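**Progress report: folding and bed-making automation, Illgate residence**
Reporting period: through August
Prepared by: Ha-rang Yeo, operations
For: Seon-mi Seol, program manager, Beseo

**Status**

The project is in its demonstration phase. Task recording with hand-held grippers has continued in furnished bedrooms at Illgate, and the first set of folding recordings has been passed to Mirari for model training. No autonomous unit has been placed on the housekeeping floor. That step stays in the next period, as agreed in the work plan.

93 folding recordings were accepted in this period. Recordings are rejected if the garment leaves the view before the fold is complete or if a gripper is set down mid-task. The rejection criteria were tightened in the second half of the period and earlier recordings were reviewed again under the new rules.

**Work performed**

Recording is done by housekeeping staff during their paid shift. Each operator works with a gripper in each hand and folds garments on the bed, with the bedding left in place. Tables were used at first. Mirari asked for beds because that is where staff sort and fold clothing during a room visit, and because soft surfaces give the model a harder and more useful case.

Garments are drawn from a mixed set: track wear, T-shirts, towels and children's clothing. Dark garments on plain blankets have been the easiest to label. Duvets remain difficult. Their edges are hard to mark when the cover is bunched, and labeling time per recording goes up accordingly.
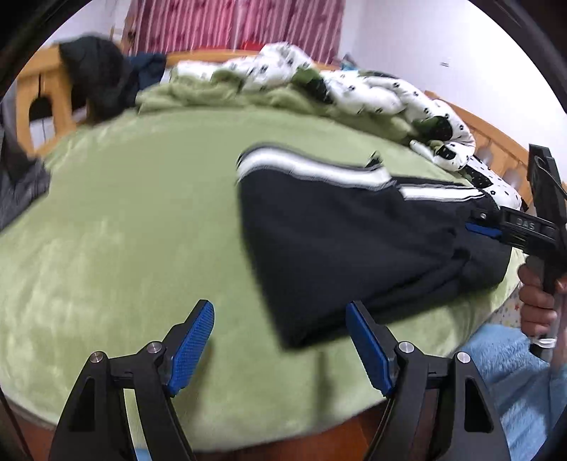

*Folding task on a bed. Dark navy garment with white stripes, held at its far end by the second gripper.*

The gripping pads wear at the tip and lose hold on smooth fabric. Pads are now inspected at the start of each shift and replaced from stock held in the linen room. A replacement interval will be set once there is enough wear data to support one.

**Effect on staff**

6 housekeepers are trained as operators. Training takes one shift and covers grip, pace, starting and stopping a recording, and what must be cleared from the room beforehand (mail, medication, family photographs).

The main change to date is in how the shift is divided. Operators record for the first part of the shift and clean for the rest. Room assignments for operators were reduced to match, and the remaining rooms were spread across the team. This was not done correctly in the first weeks: operators carried a full room list on top of recording, and 2 of them asked to be taken off the project. Both returned after the lists were corrected. The scheduling error was mine and the schedule is now checked before posting.

Operators report hand and forearm fatigue after long sessions. Squeezing the grip repeatedly is a different load from folding by hand. Sessions are now broken up with cleaning work, and reports of fatigue have dropped since. We would like an occupational health review before the operator group is enlarged.

Staff have asked what happens to folding hours once a unit is in service. The position given to them is the one in the grant agreement: no reduction in contracted hours during the project, and reassignment of folding time to room checks and resident requests. Several operators have asked for this in writing. A letter has been drafted and is waiting for your approval.

**Issues**

- Recording uploads from the upper floor fail when the wireless signal is weak. Files are held locally and sent from the office at 4 p.m. as a workaround.
- The Song scheduling software cannot mark a shift as split between recording and cleaning. Hours are being tracked on a separate sheet.
- Fitted sheets have not been attempted. They were listed for this period and have been moved to the next one.

**Next period**

1. Begin two-person recordings for sheets and duvets.
2. Complete the occupational health review.
3. Receive the first trained model from Mirari and test it in a vacant room, with an operator present.
4. Issue the staff letter.

Spending is within budget. The underspend on travel is requested to be moved to replacement pads and a wireless access point for the upper floor.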